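露顶的工作室到底该怎么除尘？顺便问问蓝色超细纤维布怎么洗

楼主 半勺陈皮
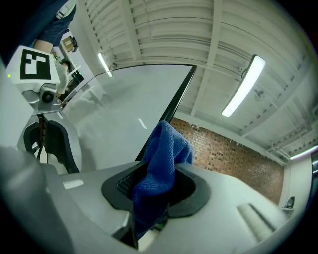
先说一下情况。我们五月搬进Skurnodwood那栋旧楼的二层，113平方米，月租比原来那间省了不少，大家都挺高兴的。当初看房的时候我第一眼就喜欢上那个顶，没有吊顶，波纹板直接露着，刷得白白的，两根长梁平行着斜斜地从头顶过去，人站在下面觉得心里特别敞亮。住进来几个星期以后才慢慢体会到它的脾气：灰。早上九点刚擦过的深色桌面，吃完午饭回来用手指一划，又是一道印子。

桌上设备多，带小灯的、拖着白线的，都挤在一个角里，墙上那块搁板还放着牛皮色的盒子，每次打扫都得绕来绕去。我平时就用那种蓝色的超细纤维布，干的擦一遍，拧得很干的再擦一遍，擦完随手一团就搁在旁边了（我知道，我知道，这个习惯不好，被同事念过好几回了）。

想请教各位三件事。顶上那些波纹的槽里，灰到底要不要去清，还是不碰它反而好？布用久了擦什么都留毛，是布的问题还是我洗的问题？还有深色桌面有没有不那么显灰的办法，换桌子就先别劝我了，预算有限。

2楼 檐下听雨

恭喜搬家！露顶我住过六年，有点发言权。槽里的灰一定要清，而且要赶在开空调之前清，不然风一吹全下来了。我们那时候是买一根能伸长的杆子，头上套一个静电掸，顺着波纹的方向拖，千万别横着来回扫，横着扫等于给自己下一场雪。梁的上沿最容易忘，站在地上看着干干净净的，爬上梯子一摸，厚厚一层。清之前把桌上的设备用旧床单盖好，盖完再等上一个钟头才揭开，让浮灰落一落。

3楼 老庞修灯

不太同意楼上。我做了二十来年的厂房改造，白顶最怕的就是有人拿杆子去捅。有些旧楼的顶漆刷得不牢，掸子一带就掉粉，你以为在扫灰，其实在扫漆，越扫越多。我的建议是先拿一小块透明胶带贴在不起眼的地方，揭下来看看，粘下白色粉末的话就别扫了，找人补一层封闭漆。楼主这个“中午又一层”的速度，我怀疑是掉粉的可能性比较大。你那灰是灰色的还是发白的？

4楼 半勺陈皮（楼主）

@老庞修灯 被你问住了！我赶紧去擦了一块看，蓝布上面是有点发白，可是蓝布本来就衬白呀，我也说不好。胶带我明天试试。

@檐下听雨 梯子我们有一架，只到185厘米，我个子又小，站上去也摸不到梁，得去问楼下借一架高的。

5楼 Csenge Kocsis

我来回答布的事情。我在Gasotdale那边开过一阵洗衣店（现在不开了，腰受不了），洗过的超细纤维布恐怕比我见过的人还多。留毛有两种情况：一种是布边锁得不好，自己掉；另一种是和毛巾、棉袜子混着洗，把别人的绒全吸过来了，这种占大多数。洗的时候单独洗，水温不要太高，洗衣液少放，柔顺剂一滴都不要。柔顺剂会把细纤维糊住，擦桌子就像拿一块塑料在抹，灰推过来推过去，就是不进布里。晾干就行，别放暖气片上烤。

另外，用过的布不要团着放。团着里面的潮气出不来，过两天就有味道，灰也都压进褶子里，下次一抖全在桌上了。在墙上钉个小钩子，擦完抖一抖挂上去，几秒钟的事情。

6楼 檐下听雨

回老庞，胶带这招是好，我收回“一定”两个字。不过我还是觉得不能一概说别碰，我们那个顶漆好好的，六年没清的那间隔壁屋子，后来夏天一开窗，键盘上都是黑渣子。白粉归白粉，黑灰归黑灰嘛。

7楼 小满不满

深色桌面我有话说。别喷任何带“光亮”“养护”字样的东西！我之前图香味买过一瓶，擦完亮得能照人，隔天灰就像长在上面一样，怎么抹都是一道一道的。后来用温水加一点点洗洁精，把那层油膜洗掉，再用清水布过两遍，才算恢复正常。现在只用微潮的布，顺着一个方向擦，最后换干的一面收水。

还有就是线。线拖在桌面上，灰全聚在线底下，擦又擦不到。用扎带把线提起来贴着桌沿走，桌面空出来，擦的时间能省一半。

8楼 老庞修灯

线这条我赞成。提醒一句，有电的设备附近用布就用干的，别嫌麻烦，潮布只擦桌面。出风口、散热孔的灰用软毛刷往外带，别往里按。

9楼 南墙根

我来泼点冷水哈。你们说的都对，可是楼主那种顶，不装吊顶就是会有灰，花再多力气也是治标。我们办公室当初跟楼主一样，喜欢高高的、敞亮的感觉，后来受不了，还是封了一层，回声也小了，冬天也暖和了。Mateos那家给我们做过一间小会议室，2000块连工带料。大间当然不止这个数，可以问问分段做。

10楼 小满不满

封了顶就没有那个味道了呀，楼主开头第一段说的就是喜欢这个顶。再说租来的房子，搬走的时候拆不拆、谁出钱，都是扯不完的皮。不如弄个空气净化器，滤芯勤换。

11楼 南墙根

净化器抓的是飘着的灰，落下来的大颗粒它管不着。不过租房这点你说得有理，合同得先看清楚。

12楼 半勺陈皮（楼主）

来汇报啦，谢谢大家这么耐心。胶带贴了四处，靠窗的两处什么都没有，靠门那两处粘下来薄薄一层白粉，而我那张深色桌子偏偏就在靠门这一头！老庞你眼睛真毒。房东听我讲完，答应下个月找人来补漆，只补靠门那一段。靠窗的半边我打算照檐下听雨的办法，顺着槽拖一遍，高梯子楼下已经答应借了。

布也按Csenge说的单独洗了。以前我是跟擦手毛巾一起丢进去的，还加过柔顺剂，两样全占了，怪不得。洗完有三块还是掉毛，摸着布边都散了，就留着擦鞋。想再补几块新的，看到Areo有一种490克的厚款，不知道擦桌子会不会太厚？

吊顶暂时不考虑，舍不得那两根梁，哈哈。

13楼 Csenge Kocsis

490克擦桌子太厚了，那种吸水用的多，拧不干，擦桌子会留水印。买薄一些的，短绒，多买几块轮着用，比一块厚的从早用到晚强。颜色建议再添一种，蓝的擦桌面，另一种颜色擦地脚和窗台，免得混。

14楼 老庞修灯

补漆那天记得把墙上搁板的盒子也拿下来，漆点子落上去不好弄。漆干透之前别开窗对着吹。

15楼 半勺陈皮（楼主）

记下了！钩子下午也钉好了，就在门边，两块布已经挂上去了。等漆补完我再上来说说效果。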